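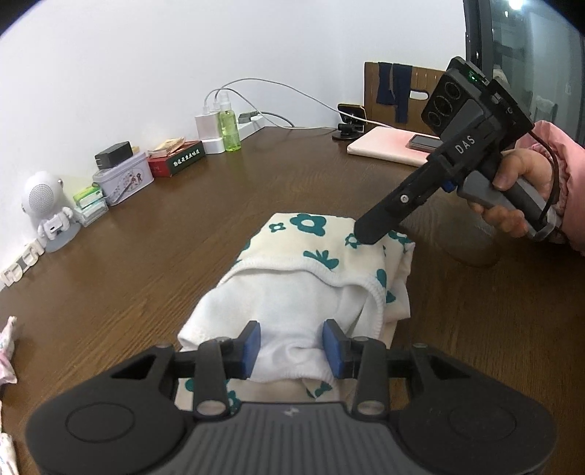
Novi Sad, June 17, 2021

By Mimoza Tomić, with Finlay Pringle and Kanyarat Yimyam

Print this page | E-mail this page

Teaching a machine to fold a towel: report of the Letunent student group

Our task for this semester was to collect good examples of towel folding, made by people with hand-held grippers, and to use them later for training a small model that moves a robot arm. Our supervisor, Ingvild Strömberg, asked us to write the report so that the next group can continue without asking us everything again. I hope we have done this.

1. Why towels

In the first meeting Finlay wanted to work with cups, and Kanyarat wanted to work with clothes. A towel was our compromise. It is soft like clothes, but it has four corners and a clear shape at the end, so we can judge if a fold is good. We chose a white towel with a teal pattern of flowers and leaves. The pattern helps, because on a plain white towel our software often did not find the upper fold.

We work on an ordinary table with a brown wood-grain top and we do not clear it completely. Along the wall there are boxes, chargers, a bottle with a pump top and a small astronaut speaker. In May we tried a clean table for one afternoon, and the model trained on those examples became confused as soon as somebody put a phone next to the towel. After this we left the things where they were.

2. How we hold the towel

Each example is made with two grippers. The first one pinches the front end of the folded towel between its blue rubber pads. The second one comes from the right side and presses with its tip on the upper surface, close to the fold. We call these two roles "holder" and "presser".

The presser was not in our first plan. With only one gripper the upper layer moved together with the lower layer, and the edges did not meet any more. Kanyarat suggested to press near the fold before the holder pulls. She also found that it is better to press softly and a little behind the fold. If you press exactly on it, the towel makes a wrinkle which stays until the end.

The cable of the presser needs attention. It should hang in a free loop past the wrist. When it was lying on the table it pulled a corner of the towel, and we had to throw away a full morning of work.

3. Collecting the examples

Our goal was 300 examples and we reached it in the last week. Every example starts with the towel open and ends with the towel folded and both grippers lifted. We worked in turns of 40 minutes, then changed the person. This was Ingvild's rule and at first we found it too strict, but the hand becomes tired on the trigger and the movements become short and nervous.

We named the software for sorting the examples Toster – it was a joke in the beginning and then it was too late to change. Radomir Perić, from the year above us, wrote the first version. Toster plays each example at double speed and the person marks it as "keep", "repeat" or "discuss". Two of us had to agree on each "keep".

4. Results

From the 300 examples we kept 200. Most of the others were removed for one of these reasons:

- the holder lost the towel in the middle of the fold
- the presser came too late
- a hand covered the fold from the camera

We trained the model and tested it on the arm in the laboratory. In 22 attempts with the same towel it made the first fold well in most cases, but the second fold was clearly weaker. The towel is thicker then, and the arm often takes only the upper layer. Our examples of the second fold were maybe too similar to each other, for we always turned the towel in the same direction before we started it.

5. For the next group

Please collect more second folds, and start them from different directions. Try also a towel without pattern, even if it is annoying. Write down who was the holder and who was the presser in each example. We began to do this only in the middle of the project, and for the older ones we had to guess.

The examples and the settings of Toster are in the shared folder of the group, under the name Ololero. The file with the settings for the arm is separate and Finlay has it until September.

Print this page | E-mail this page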